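Jury service, part two: the summons and the postponement form

My first post covered the letter itself. Since then I have been through the postponement process, so these are notes on how the county court at Godell handles it.

The summons gives a juror number and a group number. They are not interchangeable. The online form wants the juror number, which in my case ended in 3714. The phone line wants the group number, and will read out a reporting status for any valid group, including one that isn't yours. I listened to the wrong recording for two evenings before I checked the letter again.

Postponement is allowed once without a stated reason, provided the request arrives before the reporting date. A second request goes to a judge and needs supporting papers. The new date must fall within the same court term or the next one. I asked for April and got April.

The form times out after a short period of inactivity and does not save. Write any explanation in a separate file and paste it in. The confirmation page has a reference at the bottom which is not repeated in the email, so print the page.

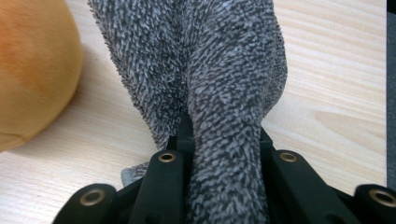 One reader wrote in to say that the Mukatis courthouse, in the next county over, still takes requests by mail only, and that the clerk there counts the day of receipt and ignores the postmark. Her request went out in time by her own reckoning and was logged a day late. She had to appear in the morning and ask in person, which was granted at the counter without a hearing.

I checked the Godell rules on this point. They also use the date of receipt, though the wording is in the general filing section and the summons doesn't refer to it.

Parking: the lot on Lloyd Street is free to jurors with the summons on the dashboard. The Zavutetti garage is closer but charges, and the court does not reimburse it. Mileage is paid one way, from the zip code on file, so update your address before the first day if you have moved.

Employer letters are issued at the end of each day served, at window 2. Ask for one even if you are sent home before lunch. My payroll office would not accept the summons alone.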